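Housekeeping Skills, Level 1
Handout 4: Beds, comforters, and what gets lost in them
Ekley Adult Learning Center
Instructor: Manon Turcotte
22 October 2021

Notes are rough, I typed these between classes. Bring them to the practical. Missing the part on pillows, that moved to Handout 5.

Left over from last time

Mitered corners: most of you have them. Two people still tucking the side before the foot. Foot first, then corner, then side. Jocelyn Ouellet has the spare practice sheets if you want to take one home, sign for it.

Somebody asked about bed skirts. Not in this course.

1. Before you touch the bed

Open the curtains or turn on a lamp. You can do a bed in bad light but you won't see hair, stains or small stuff.
Look first. Five seconds.
Clear the nightstand side so you don't knock anything over when you shake.
Hamper or bag at the foot of the bed, not on the bed.
Wash hands. Yes every time.

2. Reading a heap

A comforter left in a heap is not one thing. You've got top side, underside, edges going every which way, and pockets where it has folded under itself. Pockets are where things hide. Don't grab the middle and yank. Find an edge, follow it with your hand to a corner, then find the next corner along the same short side.

Terms for the quiz:

Ridge: raised line where the cloth is pushed together. Follow it and you usually get to an edge.
Hollow: the dark dip where a fold tucks under. Put your hand in, feel, take out whatever is there.
Mound: puffy part, mostly fill and air. Nothing to learn from it, leave it till last.

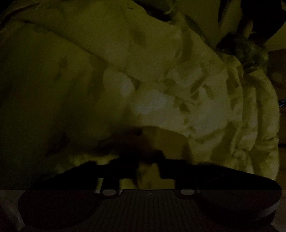 Fig. 1. Heaped comforter, low light. Ridges on the diagonal, deep hollow near the bottom.

Patterned covers are harder than plain ones. A busy print breaks up the shadows so a fold looks flat when it isn't. Go by feel. With a plain white one you can pretty much do it by eye.

Which side is up? Check the seam, check the label. If the print is the same both sides then label goes at the foot, underneath. That's the house rule here, other places do it differently, Cendcombe puts it at the head. Ask on your first day.

3. Small items

This is the part people skip. Anything loose comes off BEFORE you shake or fold. Shake first and a small thing ends up behind the headboard, or it gets folded in and goes through the wash with the comforter.

Usual finds:
socks (by far the most)
hair ties
tissues, these are the bad ones, they shred
remotes
kids' toys
chargers, unplug at the wall end first

Pick up small cloth things by the thick part. Lift straight up, don't drag it across the bed, or lint and crumbs come along with it. Something rolled or folded over at the top: leave it as is until you are away from the bed, then open it over the hamper. 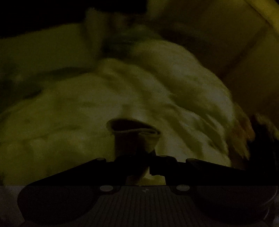 Then once it's in the hamper go back and check the same spot again. Socks come in twos. If you only found one, pat down the fold next to it, then the foot end under the sheet, then the floor on the wall side. Still only one? Put it in the odds basket, don't throw it out. Jade Robichaud threw out one last February and we heard about it for a week.

In a paid job: anything that isn't clothing goes on the nightstand in plain sight. Never in your pocket, not even for a second. Write it on the room sheet.

4. Opening it out

a) Both short-side corners in hand, one each.
b) Stand at the foot. Arms wide.
c) Lift to chest height and snap down once. Once! Not five times, you're moving dust around.
d) Let it land. Don't pull while its still in the air.
e) Walk to the head, pull the top edge up to the pillow line.
f) Even up the sides. Same drop left and right.
g) Smooth from the middle out with flat hands.

King size: 2 people. Don't be a hero, your shoulders will hate you.

If there's a hump left in the middle after (g), either the fill has bunched or the sheet below is rucked up. Lift one side and look. Bunched fill: hold that area by the two nearest edges and shake it short and quick. Rucked sheet: peel everything back and start again, sorry.

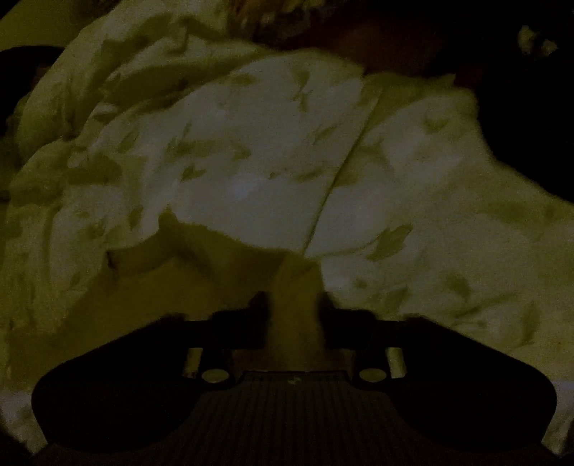 Fig. 2. Hump across the middle with a long crease down through it. Cloth still in folds, not ready to smooth.

5. Wash or air?

Air it when there's no stain and no smell. Over a rail or a chair back with the window open, turn it over halfway.
Wash it when you see a stain, when the care label schedule says so, or between guests if the house asks for that. Read the label every time. Some fills can't go in a home machine at all.
Dryer: low, and stop it part way to break up the clumps by hand. Must be dry right through before it goes in a closet. Squeeze the corners, they dry last.

Ravinder Bergeron is going to talk about machine sizes next class so hold the questions about that.

6. For the practical

Pairs, list is on the door. You start with a heaped comforter with 2 small items hidden in it. Both items out before the first shake or you redo the station. Marked on order of work more than speed.

Read pages 1 to 4 of the Chisholm packet, plus the short bit on labels at the back.

Make-up session see Vittoria Mancuso, front office. Closed shoes please.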